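Seating and ticketing for an amateur theater production

Posted by Oda Hovland

Our society is staging a two-act comedy at the Whiteley in March. The hall holds 300, and the hire agreement requires that we submit a seating plan in advance. May a community group sell unreserved tickets under such a plan, or must every seat be numbered? We have previously performed only in a school hall, where patrons sat wherever they wished.
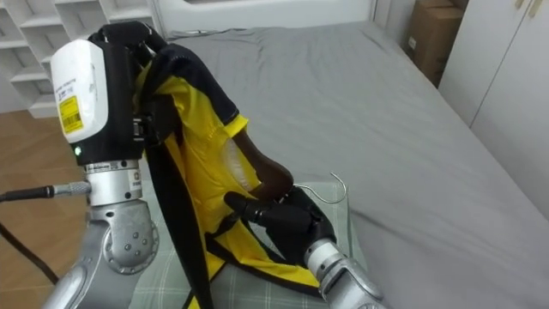

Marama Ngata
Unreserved seating is generally permitted, provided that the number of tickets sold does not exceed the capacity stated in the agreement. The seating plan records rows, aisles and exits. It does not normally oblige you to assign a seat to each patron. You should confirm this with the hall in writing. Please also deduct any seats removed for the sound desk or for wheelchair spaces before tickets go on sale.

Tyra Strömberg
Number them. We did not, and it was chaos.

Teodor Magnusson
I agree with the first reply, with one addition. Our society sold 1,074 tickets across its last run and adopted a mixed arrangement: the front 32 seats were numbered and held for patrons with access needs, and the remainder were unreserved.
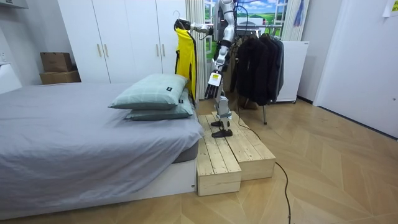

Those held seats were released 22 minutes before curtain if unclaimed, and this condition was printed on every ticket. Front-of-house staff should receive the list of held seats before the doors open. Complimentary tickets must be included in the total, as they count toward capacity in the same manner as paid ones.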